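I don't usually write up things I haven't paid for, but Sikder has been so loud about the Rerkomstead cell this October that three of you mailed me about it, so fine. I got a session with one.

The pitch goes like this. You buy the cell as a kit: frame, work surface, two arms, grippers, wrist cameras, and a license for Zotier, the software that records you moving the arms and then trains on the recordings. Sikder sells it and does the support. The promise on the front page is "small hardware tasks in an afternoon," meaning locks, keys, clips, that sort of thing. I have heard the afternoon line before, from Troltena, and that afternoon lasted most of a winter.

So I asked for locks and keys. A padlock is a decent test if you want to be mean about it. The body is a lump, the shackle is slippery, and a key is thin enough to disappear between two flat jaws. If a seller is happy to demo with foam blocks all day, ask for a padlock and see how the mood changes. 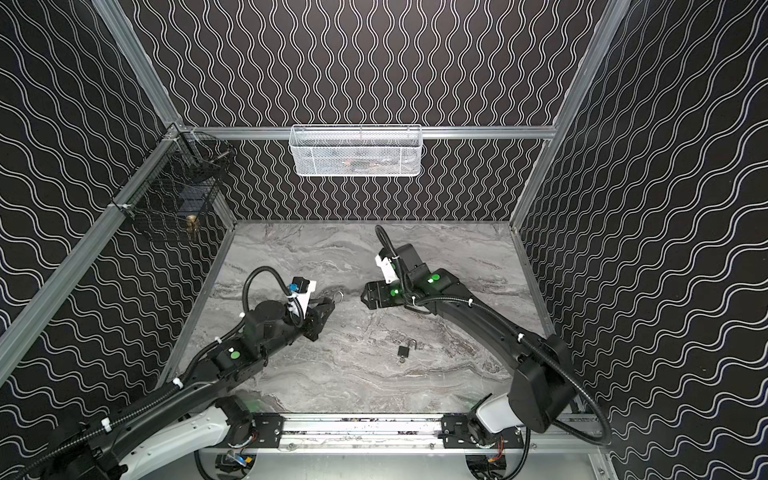 Sikder's reply to my list of complaints was that locks are an advanced task, that the afternoon claim covers picking and placing, and that the page will be reworded. I'll believe the last part when I see it. The page had a key on it when I looked, and a key is what I asked for.

Now the money, which I'd put ahead of everything else. The support plan is $2000 a year and you need it, whatever the order form says about it being optional. Without the plan, Zotier stops taking updates after 6 months and the camera calibration tool goes read-only. I asked twice whether the tool could be used offline. I got a link to the pricing page, twice.

What I liked:

- The frame is slotted aluminum extrusion, so you can hang your own stuff on it. Baskets, hooks, whatever you have.
- Cables on the arms are sleeved and tied down. I've worked with kits where that was left to the buyer and it's a miserable weekend.
- The two arms face into the same patch of table, so handing a part across is at least possible on paper.

What I didn't:

- The manual is 16 pages and 4 of them are warranty.
- The wrist cameras are the whole selling point for close work, and the docs barely say how to mount them. No word on what angle the training expects, or what happens if you knock one and put it back slightly off.

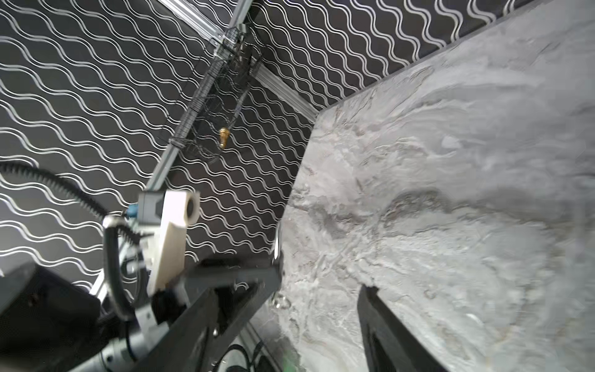

On that second point, I'd want a real answer before ordering. Anything trained on a wrist view leans on that view staying put, and brackets get bumped. The manual says to "re-verify alignment" and never says against what. Maybe there's a jig. If there is, it isn't on the parts list I was sent.

Would I buy one? Not at this price and not with the plan glued on. If you already have people who know arms and you mainly want a tidy frame and matched hardware, the kit by itself is okay – ask for a quote without Zotier and see if they'll even write one. If you're a small shop hoping to hand off fiddly work by the end of the day, keep your money for now.

I've asked Sikder for the reworded page and the alignment procedure. Will update this post if either turns up.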